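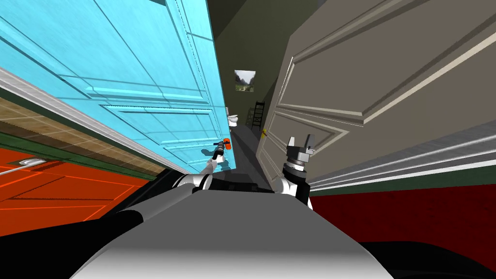 ## 4. Door color and handle contrast

The interviews in Zirkau and Jukville covered the whole home, but doors came up more often than any other fixture. Residents with low vision told us that finding a doorway was rarely the hard part. The hard part was finding the handle, and knowing whether the door was open, closed, or standing halfway.

We visited 141 apartments across the 2 towns. In each one we recorded the color of the door, the color of the wall next to it, and the color and type of the handle. Light readings were taken at handle height with the ceiling lamp on and the curtains closed. Readings in Zirkau hallways were mostly under 300 lux. Kitchens in both towns were brighter, and a few went over 1000 lux where a work lamp hung close to the door.

### 4.1 Handles

White doors with brushed metal handles were the most common pairing, and residents rated them the hardest to use. In bright rooms the metal picked up glare. In dim ones it turned gray and sank into the door. Several people had wrapped the handle in colored tape, which worked well until the tape got dirty.

Handles in a warm color on a cool-colored door were rated easiest. An orange handle on a light blue panel is one such pairing (Figure 3). Residents who had something like it said they could find the handle from across the room – though two of them added that the color was not one they would have picked for looks.

Size mattered less than we expected. Long lever handles were liked because they are easy to push down with an elbow or a full hand, but a long lever that matched the door was still rated below a small one that stood out.

### 4.2 Panels and edges

Raised panels had mixed ratings. Some residents followed the molding with their fingers to reach the handle. Others said the shadows along the molding looked like gaps, so that a closed door could be mistaken for one left ajar. This was reported more often in the Grondeo building, where the hallway lamps sit close to the doors and throw light at a low angle.

A trim strip in a different color from the door helped with this problem. With the edge easy to see, residents said they could judge how far the door had swung and were less likely to walk into it.

**Figure 3.** Light blue paneled door with white trim and a small orange handle.
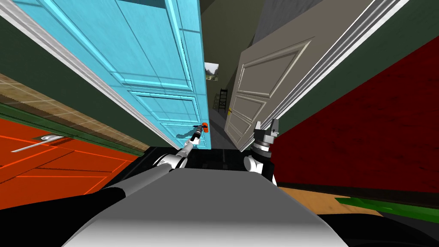

### 4.3 Limits of the survey

Ratings were given by residents for their own doors, and people get used to what they have. We did not swap handles and ask again. The Hirose scale used for the ratings has five steps, and most answers fell on the middle three, so small differences between pairings should be read with care. Outside doors and sliding doors were left out.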